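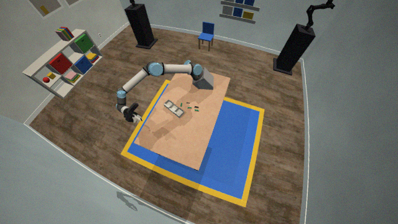 Speed limits first, then, and I'll start with the one everybody quotes. The Lindereck rule sheet says an arm working near people stays under its reduced speed whenever any part of it is within reach of a person. Fine rule. My trouble is with how we check it. At Povwood we sign off on the motion in simulation, and the sign-off form asks one thing about position: is the base inside the work area? Well, the base is. It sits on the table. The gripper is out past the long side of the table, hanging over the mat, and the form has no box for that. As far as the form knows, this arm is at home.

(Pause. Let them look at it.)

So what does "work area" mean? I asked for the definition in November and got 2 of them. One says the tabletop. The other says everything the arm can touch. Those are very different shapes, and the second one takes in the floor, the mat and wherever a person would stand to drop parts in the tray. I know which one I'd want if I were the person with the parts.

My suggestion is dull. Draw the reach, all of it, with the gripper on and the longest part we expect it to carry. Put the drawing on the form. If the table is smaller than the drawing, the table is not the work area.

Next: the 100 clean runs.

The Zepeda checklist wants 100 runs in a row without a contact fault before anyone plugs in real hardware. Sounds strict. I was impressed the first time I read it. Then I asked what changes between run 1 and run 100, and for most teams the answer is nothing, or the small parts get shuffled a bit. Same tray, same table, same light. You can pass that by being lucky once and repeating it.

I'd take 80 runs with things moved around over 100 with everything nailed down. Turn the tray. Lay a part right up against it. Put a part where the arm has to fold up awkwardly to get at it. Write down what was changed, because six months later somebody will claim it was tested and you'll want to know what "it" was.

(If someone asks whether 80 is enough: I don't know. Say so.)

Stopping distance. Lemport measured theirs with an empty gripper and wrote the number in the manual. I have no quarrel with the number. I have a quarrel with using it for a loaded arm at full stretch, and I've seen it used that way in 14 risk write-ups, copied across with the same typo. Measure your own. Use the worst pose you allow, and the heaviest load.

And please stop writing "the simulator shows it is safe." The simulator shows what the simulator was told. Ours was told the mat is flat, the table doesn't wobble, and nobody walks in with a coffee. A rendered room is a good place to find a bad motion. I wouldn't use one to prove a good one, and I don't think a standard should let us.

What I'd like changed in our own practice before the next review:

Work area on the form means full reach, drawn.
Test runs list what was varied.
Stopping distance is measured loaded, on our arm, by us.
The words "verified in simulation" always come with what was not modeled.

I expect pushback on the last one since it makes the reports look worse. They should look a bit worse.

(Skip the part on emergency stops if we're short of time. It's in the handout.)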